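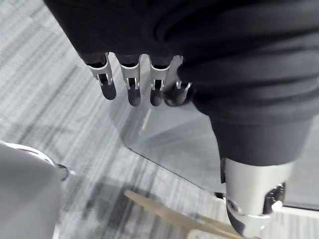 Reading time: 4 minutes

Figure 3. The hand of Sani above a transparent panel. The sleeve covers the back of the hand and ends at the metal joint on the right.

4.2 Preparation and care of the hand

All household trials in this paper were made with one robot, Sani, and with one hand. We did not have a spare hand in the Grulton laboratory, so the condition of this hand decided how many trials we could run in a week. In this section we describe how the hand was covered, how it was checked, and what we repaired. The control software is described in Section 3 and is not repeated.

The metal fingers have slots and small openings where the joints are, and dust from carpet enters them easily. In the first version of the cell the hand was used without a cover. After 80 hours of work the fourth finger began to close more slowly than the others, and when we opened it we found fibres wound on the pin of the joint. The fibres were removed with tweezers and a soft brush. No part was broken, but the work took a whole afternoon and the finger had to be calibrated again.

From January we used a black fabric sleeve over the upper arm side and the back of the hand. It stops before the fingers, and the finger joints stay open to view (Figure 3). This was a compromise. A full glove protects better, but the operator then cannot see if a finger is bent a little when it should be straight. The sleeve must also have enough loose cloth for the full turn of the wrist. Our first sleeve was cut too tight and it pulled on the cable at the end of each turn. The second one, sewn by Sumaiya Gazi, has 80 mm of extra length and makes folds when the wrist is at rest. The folds do no harm as long as the lower hem stays clear of the metal joint, and this is the first thing we look at before power is switched on.

The daily check has a fixed order. The operator sends the arm to a low position with the fingers pointing down, and looks at the row of fingertips from the side. If one tip hangs at a different height from its last recorded height, the cap is pressed back by hand and the check is repeated. Then each finger is closed and opened alone. Last, the hem of the sleeve is moved a little with two fingers to feel whether it has caught on anything — a simple test, but it found two problems which the camera did not show.

Transparent objects needed extra care in the preparation. A clear panel gives reflections of the fingers, and in our early trials the distance estimate near such a surface was not stable. We therefore reduced the speed of the last approach for these objects and kept the same setting for all later tests, also for those where no clear part was present.
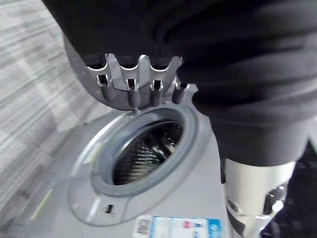
Department of Mechanical Systems, University of Wiltudden

Figure 4. The fingers close to the upper rim of the open washing machine door.

The washing machine was the hardest object for the hand. The fingertips have to come very near to the rim of the door, and a small error in height presses a cap against hard plastic. A cap which has been pressed many times turns on its finger, and the next grasp is then weaker. We set the force limit for a single finger with the small load cell of the Parum test stand, which was also used for the measurements in Section 5. When the limit is passed, the arm stops and goes back along the same path. It does not try again without the operator.

Caps were changed after every 300 contacts with the door, or earlier if a cut could be felt with the nail. The old cap is pulled off straight, the metal is wiped with alcohol, and the new cap is pushed on until it stops. We do not use glue. With glue the caps stayed in place better, but removing them left scratches on the finger, and the following cap was then never quite straight. After a change the height of all four tips is recorded again, also when only one was replaced.

In total the hand made 765 contacts with the door during the main series. One stop was caused by the sleeve, when a fold came between the wrist joint and its housing. We turned the joint back slowly by hand with the power off, and the cloth came out without a tear. Since then the hem is fastened with a second band. The remaining stops came from the force limit and are treated together with the grasp results in Section 5.1.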